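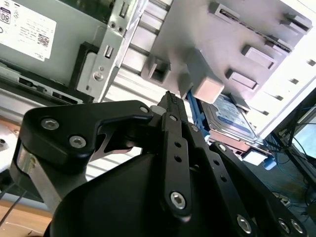

Fongchan Panyasiri
If a home game at Stockdale Arena moves to an earlier date, does my single-game ticket still scan?

Pichit Inthanon
The barcode is tied to the game number, so it scans on the new date. Section and seat stay the same. Refunds go through the box office until 12 days before the new date — after that, exchange only.

Amnuay Kaewkla
mine worked fine in section 12

Daranee Phetsri
Printed tickets bought through Jadula were reissued last May. Check your email for a new PDF before you drive over.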